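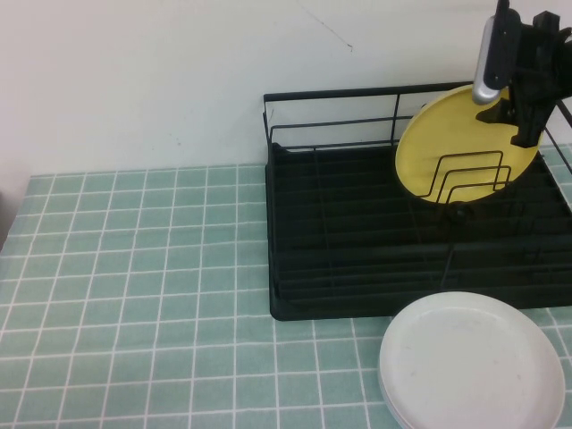 I bought the Killey dish rack after the chrome one I'd had for years started leaving rust rings on the bench. It cost me $84 at a homewares shop, which is more than I wanted to pay for something that holds wet plates, but the cheaper ones all had the same thin coating as the rack I was throwing out. I've been using it since September and have a fair idea of it now. It's black metal, with a flat tray underneath and a low wire rail along the back. The plate divider is made of wire loops, one inside the other, and a round dinner plate like the yellow one stands up in it with the wire across only the lower half of its face. That was the main thing I was after. The old rack held plates at a lean and they always ended up touching.

Setting it up

It comes flat in a box with the tray wrapped separately. No tools needed. The instructions are a single sheet of drawings and I didn't find them much use, but there is only one way the rail goes on. The divider was stiff the first time and loosened up after a few days. Give everything a wash before you use it. Mine had a bit of an oily film on it from the factory.

Plates and bowls

Dinner plates are fine. Side plates are also fine, though they sit lower and are a bit fiddly to grab with wet hands. Bowls are where it falls down. Deep cereal bowls don't want to stand in the loops at all, so I turn them upside down on the tray, and that uses up room quickly. If your household eats mostly out of bowls I'd look at something with wider spacing. I tried a Rutar rack at my sister's place and it handled bowls better, but it was also a lot deeper and wouldn't fit beside my kettle.

Pasta bowls, the wide shallow kind, go in on an angle and stay put if you don't bump them.

The tray

The base is ribbed, with narrow grooves running the long way. Glasses and mugs sit level enough on it. The ribs keep the rims up out of the puddle, although a heavy wash will still leave some water lying between them and you need to tip it out. There is no spout. I carry the whole thing to the sink at night and tip it from one corner, which is a bit of a nuisance when it's still loaded.

Crumbs and tea stains collect in the grooves. A dish brush gets most of it. Every couple of weeks I give it a soak with bicarb and hot water. Being black, it shows hard water marks more than I expected, and a wipe with vinegar fixes those.

I keep mine on a tiled-pattern cloth in a pale teal, mostly for looks. If you put it straight onto timber, check underneath from time to time.

Wear

After a good few months the coating is sound everywhere except one spot on the rail where I keep hanging a colander. There's a small chip there. No rust so far. The corners of the tray are rounded, so it hasn't scratched anything when I've dragged it. Cast iron is too heavy for it in my opinion and I dry that on the stove anyway.

I emailed the shop about a spare divider and had an answer within 3 days. They don't sell it separately, only as part of a new rack. I think that's poor at this price. Cladar and Le Goff both have racks of much the same size, and if spare parts matter to you it would be worth asking them before you buy.

Would I buy it again

Yes, probably, if it was on special. It does plates very well and it's easy to keep clean. It could do with a drain spout and a bit more room for bowls. For one or two people who wash up as they go it's a good size. A family of five would fill it with one meal.

7 out of 10.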